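Medeiros Prumton 300 soundbar review

I should say at the start that I came to the Prumton 300 in a slightly grumpy mood. My old soundbar had served me well for years, and when it finally started cutting out halfway through films I wanted to buy exactly the same thing again. Of course, you can't. The range has moved on, the names have all changed, and what used to be a simple choice between the small one and the big one is now a whole page of boxes with numbers on them.

The Prumton 300 sits in the middle of the Medeiros range, below the Prumton 1000 (which comes with a pair of rear speakers and costs a good deal more) and above a tiny one meant for bedrooms. You get the bar itself, a separate subwoofer that talks to it wirelessly, a remote, one HDMI lead and a pair of wall brackets. I paid £654 for mine in June, and I've lived with it long enough now to feel I know its moods.

Setting it up was a pleasure, I must admit. One lead goes from the bar to the television, both boxes plug into the wall, and the subwoofer found its partner before I'd even got back to the sofa. Do check that you're using the right HDMI socket on your set, the one marked ARC or eARC, or you'll sit there wondering why the picture is lovely and the room is silent. I did just that with the last one and felt very foolish!

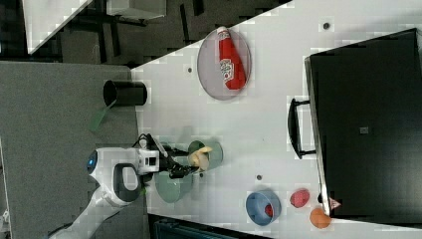 Gillmoss62 writes that the subwoofer on theirs drops its connection whenever the router restarts, and that the only cure they've found is to switch both boxes off at the wall and bring the bar up first. They also wish there were a proper cable as a fallback, and I'm with them there. Mine has only done it once, in the middle of a very tense bit of a submarine film, but once was enough to make me swear out loud. If your router lives in the same cupboard as your television, it may be worth moving one of them along a bit.

Now, the sound. Voices are where this bar really earns its keep. I watch a lot of quiet dramas where people mumble at each other in kitchens, and with my television's own speakers I'd been reaching for the subtitles more and more. With the Prumton 300 I've mostly turned them off again. There's a speech setting on the remote with three strengths, and the gentlest of them is plenty. The strongest makes everybody sound as though they're reading the shipping forecast down a drainpipe, so I leave that one alone.
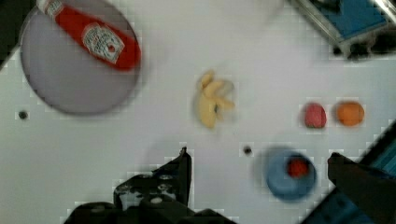 Films are good fun too. The bass has real weight to it, and it doesn't smother everything else the way the cheaper subwoofers do. Out of the box it was set too high for my taste (and, I suspect, for next door's), so I brought it down three notches and have left it there ever since. After that I could hear the rumble of a lorry going by on screen and still follow the conversation in the foreground. The bar is supposed to bounce sound off the ceiling as well, so that rain and helicopters seem to come from overhead. In my front room, which has a sloping ceiling on one side, I get a nice sense of height on the left and not a lot on the right. A flat ceiling would treat you better.

Music is more of a mixed bag. Voices and guitars come across sweetly, and the radio in the morning is a joy, but a big orchestra gets a bit crowded when it's going at full tilt. I put it next to an Odolis bar that I had on loan for a fortnight, and the Odolis was clearly the better of the two for records. It was also thinner on dialogue and had a remote I could hardly read, so I sent it back without too much regret. If you mostly listen and only sometimes watch, though, I'd go and hear one.

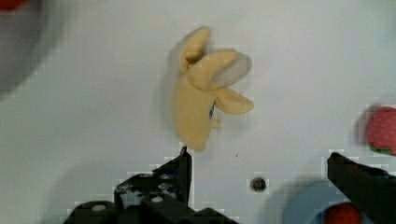 Living with it

The bar is low enough to sit under my set without blocking the remote sensor, and that's more than I could say for the last one. It's finished in a dark cloth that picks up fluff, so keep a soft brush handy. The display is tucked behind the cloth and shows the volume for a moment before fading out. I like that very much at night, less so in the afternoon when the sun is on it and I can't read a thing.

There's an app, called Risside for some reason, and I'd say you can get by without it. You need it for updates and for the finer tone controls, and it asks you to make an account before it will do either. Mine wanted an update on the first evening, sat at the same point for long enough that I went and made a pot of tea, and then finished quite happily on its own.
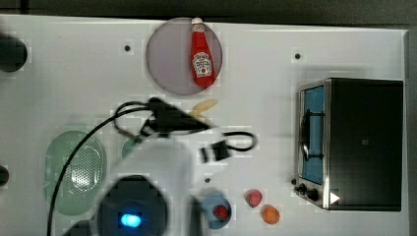 The remote is much nicer. It's small, the buttons click properly, and there's a separate pair for the subwoofer, so you can take the thump out of a late film at eleven at night without digging through a menu. I only wish they'd lit the buttons. My television remote will work the volume as well, which means the proper one spends most of its life down the side of the sofa.

Is it worth the money? For me, yes, though I'd have been happier at a hundred pounds less. If you can find last year's model on a shelf somewhere, it's missing the ceiling effects and very little else, and I'd be sorely tempted. Anyone with a flat ceiling and a taste for loud films should go for the newer one, bring the bass down on the first evening, and keep the box in the loft for a month or two in case the subwoofer sulks.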